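Whose joke is it once it's been clipped?

I went to a comedy night on Thursday in the back room of the Prikwood, which seats 200 if you count the people leaning on the cigarette machine that hasn't worked since I was at uni. It was a good night. One of the comics did a long bit about her home town, and by long I mean it took up most of her set, and it was mean and loving and a bit sad, and the bloke next to me (who I'm fairly sure was from there) laughed so hard he had to put his drink down.

By Saturday lunch I'd been sent a piece of it four times. The piece ran for less than a minute and had only the mean part in it. My aunty sent it with the words "is this the kind of thing you go to?"

Yes, aunty. It is. But you haven't seen the thing I went to.

I've been chewing on this all week while doing other jobs around the house, and I want to have a bit of a whinge about it, because I think we've got into a rotten habit with comedy and I'm as guilty as anyone. I've shared clips. I've been cross about clips. I once wrote three paragraphs under a clip and then found the full set later, watched it in bed, and went quietly back to delete my three paragraphs.
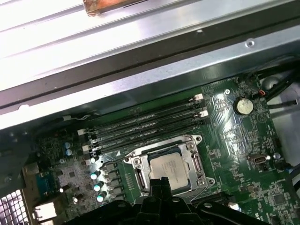 Inside a desktop computer: green motherboard, silver metalwork.

A comedy set is built in order. The comic tells you something harmless, then something a bit off, then she checks how you're going, then she does the awful line, and then (if she's any good) she lets you know what the awful line was for. Take out the awful line and post it alone and you've got a person saying something awful. Well, of course you have! You could do it to a wedding speech. You could do it to most of the conversations at my kitchen table.

The clip from Thursday had 1,133 comments when I stopped looking. I read far more of them than was good for me. Plenty were from people in the home town, and some of those were properly hurt, and I don't want to wave that away. If the first you hear of a joke is your own town's name with a sneer on it, you're allowed to be hurt. What got up my nose was the other lot, the ones from nowhere near the place, who had decided to be offended on its behalf and wanted her dropped from the Zimano festival in July.

She does love the town, by the way. It was plain in the room. The last ten minutes were about going back for a funeral and every single neighbour turning up with a tray of slices, and there was a colour and a warmth to it that you'd need a heart of gravel to miss. That part isn't in the clip. It isn't funny enough in under a minute.

Now, the argument I hear back, usually from my own family, is that comics know the rules. They know there'll be phones out. They post their own clips to sell tickets, so they can't complain when somebody else picks the bit. I think there's something in that. A comic who has cut her own act into little pieces for years has taught people to watch it that way, and it's a bit rich to turn around and ask for patience.

But there's a difference in who's doing the choosing. When she picks the piece, she picks one that can stand up by itself. When a stranger picks it, they pick the one that'll get the most angry faces under it. Same set, same jokes, and you come away thinking you've met two separate people.

I had a good long talk about this with a friend who used to help book acts for the Qaisi Room, before it became a gym. His view was that the room itself does half the work. You've got 200 people who've paid, who've found a park, who've had a drink, and who can see her face and hear everybody else deciding it's all right to laugh. None of that comes through a phone. He reckoned the same line could kill in there and sound like a threat on a bus, and he'd seen comics go home baffled after a great gig because of what landed in their messages the next morning.

He also thought I was being soft. Some jokes are just bad, he said, and the full set doesn't rescue them. Fair enough. I've sat through whole hours that were nasty from hello to goodnight, and if you'd shown me one minute of any of them I'd have had the right idea. Context isn't a magic blanket. A comic who's having a go at people with less than her, with nothing underneath it, can't ask me to wait for the rest. 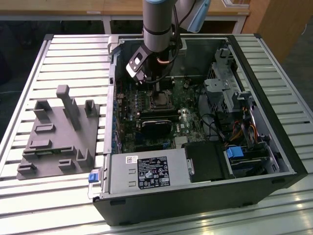
What I'd like us to do instead

I'm not asking for much. I'd like the big pages that repost this stuff to link to the whole set when there is one. Trendent, which seems to be where my entire family gets its comedy these days, will happily run a clip with a heading like "Comic SLAMS small town" and not so much as the name of the show. They had 618 shares on one of those within the hour. Would a link have killed them?

I'd like festivals to stop putting out statements the same afternoon. Have a cup of tea first. Send somebody to the next gig, or ask for the full recording, and then say whatever you're going to say. Zimano has kept its head so far and I hope it stays that way, as I've already bought my ticket and I'm not driving all that way to see the replacement.

And I'd like the rest of us to own up when we haven't seen it. It's a very easy sentence to type. "I've only seen the clip." You can still be annoyed after it! You can be annoyed for as long as you like. I just find that when I write it down first, I tend to write a good deal less afterwards.

I told my aunty all this on the phone, at some length. She said she'd think about coming along in July if I paid for her seat and she could sit near the aisle. She also said the bit about the bowls club was quite good and she'd watched it twice.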